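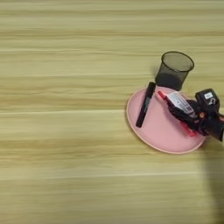

*A round pink tray on a light wooden tabletop.*

# Khumalo moves service desk customers to single ticket platform

10 August 2021

Managed services provider Khumalo has started moving its service desk customers from three separate ticketing systems to one hosted platform, called Balus. The first group, covering 300 user accounts at the Hatport office, was switched over last week. The remaining customers will follow in stages, with the last group scheduled for December.

The company has run three ticketing systems in parallel after taking over two smaller support contracts. Each system had its own queue names, priority levels and reporting format. Tickets that involved more than one team had to be copied by hand between systems, and the copy did not keep the original time stamp. Response times in monthly reports were therefore calculated from the moment of copying and could not be compared across contracts.

Balus uses one priority scale with four levels. Existing tickets are mapped to the new scale during import. Tickets closed before the cutover are imported as read-only records and keep their old reference numbers in a separate field, which can be searched. Open tickets receive a new number, and the requester gets an email showing both.

## Changes for users

Users sign in with their existing work account. Multi-factor authentication is required for all accounts, including those that were exempt under the old portals. Shared mailboxes can still open tickets by email but can no longer approve changes. Approval now requires a named account with the approver role.

Attachments are limited to 100 MB per ticket. Larger files, such as memory dumps and full log archives, go through the file transfer page and are linked to the ticket by number. Executable attachments are blocked at the mail gateway, as before.

Old portal addresses will redirect to the new sign-in page until the end of the migration. Bookmarks that point to individual tickets will not redirect. Customers with scripts that post to the old web forms need to change them to the new interface before their cutover date. Requests to the old forms return an error after cutover and are not queued.

## Monitoring alerts

Automated alerts are handled separately from user requests. The Mundlow monitoring service, which Khumalo runs for servers and network equipment, previously opened a ticket for each alert. With Balus, repeated alerts from the same device are grouped under one parent ticket, and the technician sees a count and the time of the latest alert. Grouping ends when the parent ticket is closed.

A test before the first cutover replayed 3000 stored alerts through the new rules. The test found a fault in how devices with two network addresses were identified: alerts from the second address opened a second parent ticket. Device matching now uses the asset tag in place of the address. Devices without an asset tag are still matched by address, and customers have been sent a list of the ones affected.

## Known issues

Two issues were open at the time of publication. Calendar invitations sent from a ticket show the wrong time zone in some mail clients. The text of the ticket shows the correct time. Exported reports also leave out the custom fields on imported tickets. A fix for the export is planned before the second group is moved.

Customers will receive their cutover date by email, along with the mapping table for their current queues. Corrections to the table should be returned before the date given in the message. Phone support hours and numbers stay the same during the migration.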